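Trekau resettlement dispute

The Trekau resettlement dispute is a disagreement between the government of Davton and the Worku, a minority people of the Trekau uplands, over the removal of hill villages to planned settlements on the Plilo plain. It concerns land title, the language of schooling and the use of movement permits. The dispute has been raised by exile groups abroad and remains unsettled.

Background

The Worku have lived in the Trekau uplands since before the founding of the Davton state. Their villages were governed by household assemblies, which allotted grazing land and settled quarrels over water. Title to land was held by word of mouth and confirmed each year at a meeting in October, after the herds had come down from summer pasture.

The first land code of Davton recognised assembly title where it had been entered in the district register. Few villages made an entry. The register was kept in the state language only, and the fee was charged per field, which made it costly for hill farmers with many small terraces. Land not entered was classed as vacant and passed to the state.

Resettlement order

The resettlement order gave the district office the power to move any village lying on vacant land. The stated aims were to prevent landslides, to protect the upper watershed and to bring households closer to clinics and roads. A total of 1159 households were listed in the annex to the order, spread over 84 villages.

Households on the list were offered a house plot and a share in irrigated land at Plilo. Grazing rights were not carried over. Families who refused the offer kept no claim to payment, and their names were moved to a separate list held by the district police. 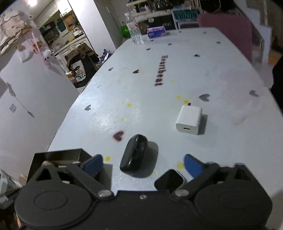
Movement within the uplands was placed under permit at the same time. A permit was valid for six days and had to be stamped at the post of departure and again on return. Herders, whose summer journeys took longer than this, were required to apply at each post along the route. The permit rules were later eased for traders but not for herders.

Schooling and language

Village schools in Trekau had taught the first two years in Worku before changing to the state language. The Plilo schools, which replaced them, teach in the state language from the first year. The education office has described the change as a matter of staffing, as few trained teachers speak Worku. Critics of the policy point out that the teacher training course in Worku was closed before the schools opened.

Boarding was introduced for older pupils. Parents may visit on set days, and letters home are written in the state language.

Exile activity

Worku exiles have campaigned mainly through written submissions and public hearings. The best known of their representatives is Yabsira Tamiru, a former land clerk who left Davton after giving copies of the district register to a foreign lawyer. In a statement dated July 29, 2021, Tamiru asked for the vacant land rule to be suspended, for the police list to be published and for outside observers to be admitted to Plilo.

The exile movement is divided on the question of return. One group seeks the restoration of the hill villages under assembly title. The other accepts the Plilo settlements in principle and asks for grazing rights, Worku schooling and an elected council on the plain. The two groups issue separate reports and use different spellings for many place names, which has made their lists of villages hard to compare.

Government position

The government denies that the order is aimed at any one people. It holds that the vacant land rule applies throughout Davton and that lowland farmers have also been moved under it. It has described the police list as an administrative record and has declined to publish it on grounds of privacy.

Legal status

A challenge to the order was brought before the land court by residents of the lower villages. The court found that the villages had no standing, as an assembly was not a legal person under the land code. It did not rule on whether the land was vacant. An appeal was entered on the narrower ground that notice had been given only in the state language, and no date for a hearing has been set.

See also

Household assemblies of the Trekau uplands
Land code of Davton
Plilo irrigation scheme
Worku language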